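Hirkevum Opens Sorting Evening for Kitchen Leftovers and Packaging

Oct 28, 2020

The neighborhood center Hirkevum in Gromley will hold two open evenings in November for people who want to put their household things in order before winter. The first evening is about food packages, the second about small items which collect in drawers and on shelves.

Visitors are asked to bring one bag from home, not more. The content is laid out on a sheet, and then everyone decides what goes back to the kitchen, what goes to recycling and what is trash. Opened packages are also welcome — they are often the most difficult part, as many of them are made from mixed material.

Plorkby, the shop next door, gives 144 storage boxes for the evenings. There are 10 places at each table and 40 places in total. Registration is free and can be made at the front desk.

A red paper food package lay open on a pale lavender sheet, among other household items.
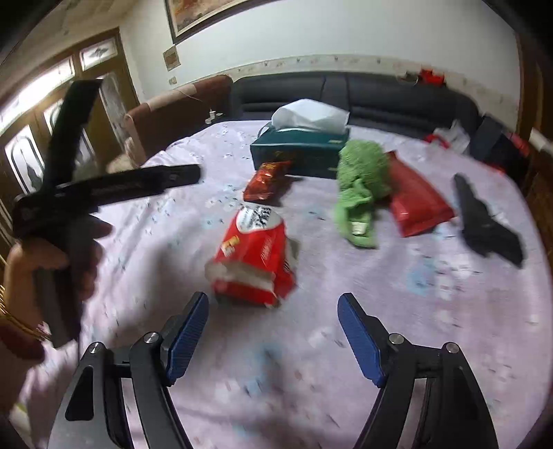 Şimşekoğlu, the grocery on the same street, remarked that customers ask every week where such packages belong, and that a printed list in the store would help them more than an evening course. Hirkevum answered that a list is planned and will be ready in November.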